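Lists > Greltard Handheld Users > Practice and Standards > Thread

Print this message | E-mail this message to a friend

Index | Previous | Next | By author | Search

Subject: Re: Draft good practice for handheld gripper sessions, section 4 (messy surfaces)
From: Rakiya Ogunleye
Date: May 28, 2025

Amarachi Ojo wrote:

> I've read section 4 through twice and I like most of it, but I'm stuck
> on 4.2. It says the work surface "shall be cleaned between episodes."
> Cleaned of what? At Tramcombe we run tabletop tasks with paper and
> crayon and anything else that leaves bits behind. If I wipe down to
> bare table every time, I've thrown away the very mess I want the
> policy to cope with. Also, who checks the pads? The draft has a whole
> page on cameras and one line on the part that touches things.
>
> Could we have a rule that people will follow on a long afternoon?

Amarachi, thanks for this, and sorry for sitting on it so long! You're right about 4.2. I wrote that line back in December when all we were doing at Idahosa was stacking cups, and cups don't shed.

So let me have another go. I think we mixed up two different things. One is the stuff that belongs to the task (the marks, the flecks, the creased paper, whatever was there when you picked up the tool). The other is stuff that wrecks the data, like crumbs stuck on the pads or a smear on the lens. The first kind can stay as long as somebody writes down that it was there. The second kind has to go before you start again, every time, no arguing.
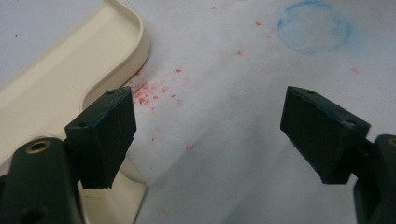 My suggested wording for 4.2 would be: "Loose material on the work surface may stay between episodes if it is part of the task and is noted in the session log. Loose material on the pads or the lens shall be removed before the next episode." It's longer than the old one but I think a tired person can still follow it (I tried it on myself last night, after a very long day of drawing and sweeping, and I managed).

About the pads. You caught me there. We went back through our own logs last month, 1738 episodes in all, and pulled out 238 where the person reviewing had typed something like "slipped" or "odd grip." Almost 7 in ten of those came from the same pair of pads, which we'd been passing from one tool to another because they still looked fine. A few scuffs, nothing you'd worry about. I would now like a proper line in the draft saying pads get looked at before the first episode of the day and again after any break, and that they're swapped as a pair. Swapping one side only gave us a tool that pulled to the left, and it took me ages to work out why.

I'd also put in something about the screws. If your jaws have threaded inserts, check that nothing has started to back out. Finger tight isn't tight. I don't want to give a torque number in a document that covers printed jaws from all over the place, so maybe we just point people to whatever their own build notes say? Happy to be talked out of that.

Then there's starting pose. The draft says jaws "fully open," and the Gramska folks wrote to me off list asking whether a little short of fully open counts. I say pick one, write it at the top of the log, and stick to it for the whole session. Changing halfway is what hurts. Same goes for trays and paper: if the tray starts on the left, and you want it somewhere else for variety, great, move it, but do it between episodes and log the move. Please don't nudge it with your free hand while recording. I have done this. I've had to toss the takes, too.

Oh, and hand-drawn targets. If you mark a spot on the paper in crayon, can we agree it doesn't need to be a perfect circle? Somebody asked for a stencil in the last round of comments and I really don't see the point. What I do want is for the target to be drawn before the first episode and not touched up later.

Open questions from my side are the torque thing and whether 2 people need to sign the log or just one. I lean toward one. If you can send me changes to the 4.2 wording I'll fold them in and post the whole section again.

Rakiya

Reply to list | Reply to author | Print this message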